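Isley Tabletops: Frequently Asked Questions

Last updated 14 July 2022

Most of these come from real emails. Some have been shortened, and one has had the swearing removed.

Before you buy

What exactly am I buying?

A wooden top. Strips of wood are glued side by side and end to end until there is enough to put a lamp on. Legs are sold separately, and so is the lamp. The top arrives flat, sanded on both faces, with eased edges and no holes in it. You add the holes.

Is it solid wood?

Yes. It's made of many pieces of solid wood instead of one enormous one. People sometimes write to say they feel misled by this, and we ask them to picture the tree that would supply a desk in a single plank, and then to picture our prices.

Why are the strips different colors?

Wood does that. We sort out anything with rot, big knots or a hole you could lose a pencil in, and we leave the color alone. If you want a top that is the same beige from one end to the other, paint is very good these days.

Can I choose which strips go in mine?

No. Someone asked to approve each strip by photo and we did think about it, for the length of one lunch.

What's the difference between the Maltora and the Zoltley?

The Maltora is the thinner one, meant for desks and side tables. The Zoltley is thicker and heavier and was designed as a workbench top, though plenty of them end up in kitchens. If you plan to hit things on it, get the Zoltley. If you plan to carry it upstairs by yourself, get the Maltora, or a friend.

Delivery and unpacking

How long does delivery take?

Up to 30 days. The tops are finished to order, and oil dries at the speed it likes.

The box is enormous. Is that right?

Yes. Most of it is corner protection. We used less cardboard until March, when we learned a great deal about what happens to corners.

Do I need to let it sit before I fit it?

Please. Lay it flat in the room where it's going to live and give it 4 days. Leaning it against the wall next to the radiator is the single most popular way to get a curved table. If it has already happened, turn it over, lay it flat on a few evenly spaced battens, and leave it alone. Many of them come back. Email us if yours doesn't.

Fixing it to a frame

Can I put it on a metal frame?

Yes, and most people do. Use slotted brackets or oversized holes with washers. The top will get slightly wider and narrower with the seasons, and the frame won't, and if you have screwed them together tightly the frame will win and the top will crack.

How long should my screws be?

Shorter than the top is thick. We include this question because of how often it is asked afterward.

Can I cut a cable hole in it?

You can. Put a scrap board underneath, clamp it, go slowly, and seal the cut edge the same day. A cut edge left bare will drink anything you spill near it.

Looks and small complaints

There are little lines across some of the strips. Is it cracked?

Those are butt joints, the places where one strip stops and the next one starts. They're short, they run straight across a single strip, and they stop at its edges. A crack wanders along the grain and pays no attention to where the strips are. On a pale top like the one below, the joints show up more easily because two neighbors can be quite different shades, cream against tan, or a greyish piece against a pinkish one.

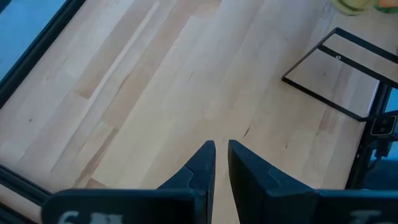

Care and feeding

What do I clean it with?

A damp cloth and a little dish soap, then a dry cloth. Skip the spray with a lemon on the label, and skip the scouring pad entirely.

How often should I oil it?

Twice in the first year, then whenever water stops beading on it. Put on a thin coat, wait, and wipe off everything that hasn't soaked in. The commonest mistake is too much, which leaves you with a table that collects lint. Spread used oil rags out flat outdoors to dry before you throw them away. A balled-up oily rag can heat up and catch fire by itself, and we're not being funny about this one.

I've left a ring on it.

White rings often fade by themselves in a day or so. Dark ones need a light sanding along the strips with fine paper, then fresh oil over a wider patch than you think. Revathi Shenoy, who answers our emails, has a ring from a Todorova coffee pot on her own desk and has decided it's a feature.

Can I cut food directly on it?

It won't hurt you, but it will hurt the top. Buy a board.

Returns

Can I send it back?

Yes, if it's uncut, undrilled and in its box. You have 30 days from delivery. Keep the cardboard, even though it's now the largest thing you own.

What if it turns up damaged?

Photograph the box first, then the top, and email both to us with your order number. We'll send a replacement or knock something off the price if you'd like to keep it. Dents on the underside have a way of becoming acceptable at this point.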